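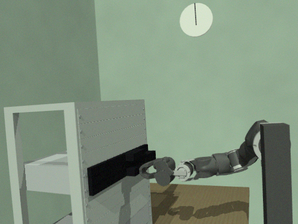
Pullum Drawer Pack, anyone run it yet?
Simulation > Assets and Scene Packs
12 replies

gridsnap
Pullum has put up the drawer and cabinet pack for sale and I'm trying to decide before our August budget closes. We'd use it to train a policy on pulling and pushing drawers with a single arm. The listing says 60 cabinet variants and 400 room layouts, plus a task script that resets everything for you. Price is 337 for a team seat. The demo videos are short and only show the easy cabinets. Has anybody here bought it, and does it run without a week of fixing collision meshes?

torque_and_tea
Bought it last month. Install was fine. The drawers come as separate bodies with their own joints, so you can set friction and travel limits per drawer. The docs are thin. There's one page on the reset script and it leaves out two of the arguments.

We have it running now with our own arm model dropped in. Wide view of one of the layouts:
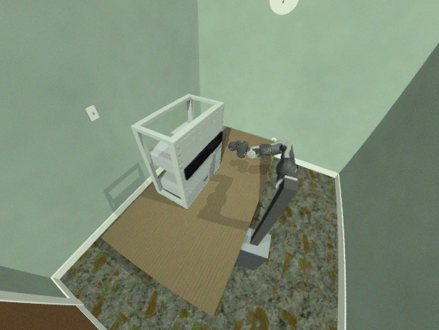

Posted in: Gririk Users Group, Simulation Team

gridsnap
Thanks. Is that the stock floor?

torque_and_tea
Stock floor, yes. The textures get randomized on reset and some of the combinations are ugly. You can turn that off in the config or swap in your own folder.

lowpoly_lou
I'd pass on it. We tried the trial version and the contact on the long fronts was bad. The finger sinks in a little before it registers, and then the drawer jumps. For 337 I expect contact to work out of the box. The Amegashie kitchen set costs less and the meshes are cleaner.

torque_and_tea
Which version was the trial? There was a patch for the contact margin. Before the patch I saw the same jump. After it, I had to lower the time step once and haven't touched it again.

lowpoly_lou
Whatever was up in spring. I didn't go back to check. I still think a paid pack shouldn't need a time step change.

benchrunner
Amegashie is fine for kitchens but every front in it has the same bar handle. If you train only on that, your policy learns the bar. Pullum has long flat fronts where you have to work from the end, and I'd call that a harder task. One of my camera views, end of the panel:
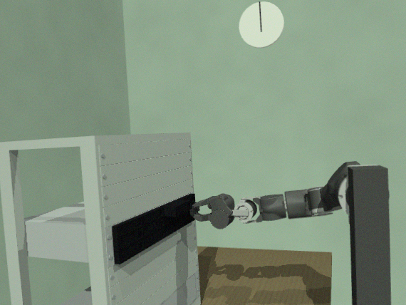
Gripper at the right end of the black panel, side camera.

benchrunner
I ran 3,000 episodes on the office machine overnight and had no crashes. Rendering is the slow part. If you train from joint states only, turn the cameras off.

gridsnap
3,000 with cameras on?

benchrunner
Cameras on, low resolution. No shadows for the first half, then I switched them back on to see what it did to the speed. It was slower but I could live with it.

mesh_or_less
Question for the people who own it. Does the success check look at drawer position or at the gripper? We got burned by the Drendis pack, where an episode passed as soon as the gripper closed near the handle. We had great numbers and a policy that couldn't open anything.

torque_and_tea
Drawer position by default. There's a threshold in the task file and you should raise it, because the default is so small that a nudge can pass. I set mine to half the travel. Also log the drawer joint itself and plot it. I went through my saved views next to that plot, and a still by itself won't tell you if the drawer has moved.

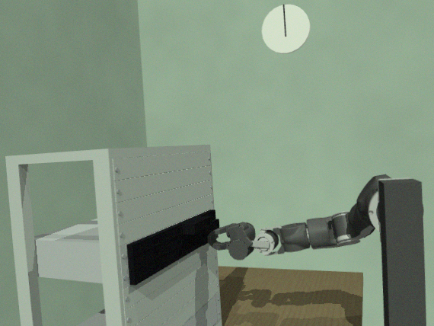
With the joint value next to each view you can sort the real pulls from the ones where the fingers only touch the edge. It took me an afternoon to set up. Pullum support sent me a short script for it when I asked, so ask them before you write your own.

mesh_or_less
Good to know. That would have saved us a month.

lowpoly_lou
Fair enough on the patch. I still say get the trial first and test the long fronts before you pay.

gridsnap
I'll do that. Downloading the trial tonight, and I'll post joint plots from the long fronts if I can get our arm loaded. Does the trial include the reset script?

benchrunner
Yes, but capped to a few layouts.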